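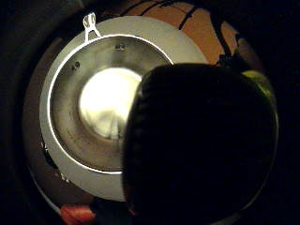 Search this site Go

February 13, 2025

Pulier compares three hand-held grippers on kitchen metalware

Pulier has finished a bench comparison of 3 hand-held gripper tools, made by Alance, Ogilvie and Detik. Each was tried 200 times on household items, including metal bowls, where glare can upset a camera's depth reading.

"Shiny metal was the hardest thing for all of them," said test lead Azadeh Farahani. The Ogilvie tool recorded 81 clean grasps on bowls.

A second round, on cameras, starts in May.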